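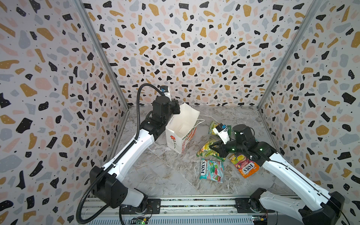

**図3.** 双腕セルの作業状態。左右のアームは共通のアルミレール上に据え付けられ、囲いの床面に紙袋と菓子の小袋が置かれている。

### 3.2 セルの構成と保守手順

本節では、袋詰め課題に用いた双腕セルの据え付けと、実験期間中の保守について述べる。セルはFakstead実験棟の一階に設置し、以後移設していない。課題の設定は3.1節に示したとおりである。

**架台とレール。** 二本のアームは、手前側を横に走る一本のアルミレールに、それぞれ黒色の取付板を介して固定する(図3下端)。据え付け当初はベース間隔を変えながら可動範囲を調べ、両方のグリッパが床面の中央付近に届き、かつ肘が側壁に触れない位置を採用した。採用位置はレール側面に罫書き線で記録してある。取付板を外した場合は、この線に板の端面を合わせたうえで、対角の順にボルトを仮締めし、同じ順で本締めする。片側ずつ一度に締め切ると板がわずかに傾き、アーム先端では無視できないずれになる。

**囲い。** 作業領域は三面の壁パネルと床板で構成し、壁の合わせ目には後方左右の二隅にアルミ支柱を立てる。壁はテラゾ柄、床は大理石調の柄である。パネルは交換可能で、背景条件を切り替えるときには壁を支柱から外して差し替える。差し替え後は床板の位置も確認する。床板の奥側が浮いていると、グリッパを下げたときの接触高さが左右で異なり、薄い小袋の把持に影響する。パネル表面は乾いた布で拭き、溶剤は使わない。

**手首カメラ。** 各アームの手首には、白色のブラケットを用いて小型カメラを取り付けた。ブラケットは白色で、June以前に使用していた初版は締結部にひびが入りやすかったため、肉厚を増した版に置き換えた。カメラの角度は、グリッパの指先が画像の下部に入るように決める。角度が変わると過去の記録との比較ができなくなるので、ブラケットを緩めた場合は必ず基準板を撮影し、保存済みの画像と重ねて確認する。ずれが許容値を超えたときは、手先とカメラの間の較正をやり直す。

**配線。** 左アームの配線は黒いコルゲートチューブに収め、手首からリンクに沿わせてベースの先まで引き回した。手首付近には余長を輪にして残してある。余長が不足すると手首の回転時にコネクタが引かれ、カメラの接続が断続的に切れる。反対に長すぎると、輪が対象物に触れる。右アームの前腕では、細いケーブルをリンク上面に沿わせている。レール手前には左右それぞれに基板を置き、上から手が届くようにした。基板をセルの裏側に置いていた時期には、コネクタの差し直しのたびに壁パネルを外す必要があった。

**始業点検。** 毎回の実験開始前に、次の順で点検を行う。

1. 取付板のボルトと罫書き線の位置を目視で確認する。
2. 電源投入前に、両アームの関節を手で動かし、引っ掛かりの有無を調べる。
3. 電源を投入し、グリッパ部の緑色の表示灯と基板のLEDを確認する。
4. 原点復帰を行い、各関節の読み値を前回の記録と比較する。
5. 両カメラの映像を開き、基準板を撮影する。
6. グリッパを全開、全閉し、指先の合わせ面に隙間がないことを見る。

手順4で差が認められた場合は、原点復帰をもう一度行う。差が残るときは、当該関節のハウジングを開けてホーンのねじを点検する。

**指先と対象物。** グリッパの指先に貼った滑り止めは、100試行ごとに交換した。包装のつるつるした小袋では摩耗の影響が早く現れ、交換時期を過ぎると持ち上げの途中で滑り落ちる例が増えた。対象物の側も劣化する。紙袋は口の縁が次第につぶれるので、自立しなくなった時点で新品に替える。紐の持ち手は床に垂れてグリッパに絡むことがあるため、試行ごとに位置を確認した。小袋は角が裂けたものを除き、銘柄を混ぜて使用した。図3の例では、FOX'Sの小袋のほかに緑と黄の包装のものが含まれる。

**故障の記録。** 実験期間中の総試行数は2463であり、このうち288試行は設備側の理由で中断した。中断のうち261件は手首カメラの接続断によるもので、残りは関節の過負荷停止と原点のずれであった。接続断の大半は左アームに集中していた。チューブの固定具を前腕の中ほどに一つ追加し、手首側のコネクタを抜け止め付きのものに替えたところ、その後の発生はまれになった。過負荷停止は、グリッパを床面に押し付けた状態で指を閉じた場合に生じた。これに対しては、制御側で手先高さの下限を設定した。下限値は床板を交換するたびに測り直し、設定ファイルに測定者と日付を添えて残す。

中断した試行は4章の評価から除いた。部品交換の前後で把持成功率を比べた結果は4.3節に示す。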